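FOR IMMEDIATE RELEASE
Jan 17, 2024

Omis opens its doors on two-armed handling work, and asks visitors to bring doubts

Omis will hold an open day at its Mersha workshop in June, with 22 places and no stage show. Visitors will stand beside the table while a pair of robot arms works on bags, cloth and other soft goods, and they will stay long enough to see the attempts that fail.

The company has sat through plenty of robot demonstrations and come away from most of them unconvinced. A three-minute clip says very little about what a machine does on a dull afternoon. Zippers are a fair test. The slider is small, the fabric moves when it is touched, and one hand has to hold while the other pulls.
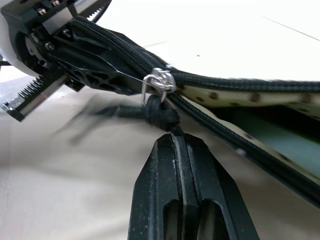 "I would not buy this for a packing line today," said İlker Eren, who runs trials at Omis. "I would like to know what it costs me in dropped tabs and stuck sliders before anyone talks to me about savings."

Omis has logged 289 zipper attempts so far and plans to reach 1,000 before the open day. The full log, failures included, will be handed out at the door. No success rate is being released now. Eren said a figure from a partial run would be quoted for years and mean nothing.

Wekard, which supplies soft goods to the workshop, takes a sunnier view. Its product manager, Baptiste Caron, expects two-handed work on fabric to reach small plants soon. Omis does not share his timetable and has invited him to defend it in front of the guests.
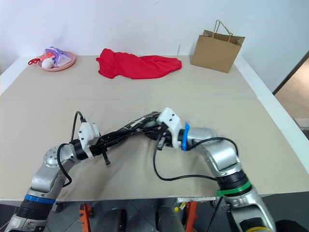 Two arms at work over the table, with a plate, a red cloth and a paper bag along the far side.

Visitors may bring a zippered bag of their own and ask to have it tried. Staff will not practice on it first. Questions about price will be answered where Omis has an answer, and the company admits it often doesn't. The session lasts 2 hours and ends with an open discussion of the log.

Places go first to people who run packing or repair shops. Requests should include the kind of goods handled and any past experience with automation, good or bad.

Contact: Omis Press Desk, Mersha | © 2024 Omis. All rights reserved. | Back to top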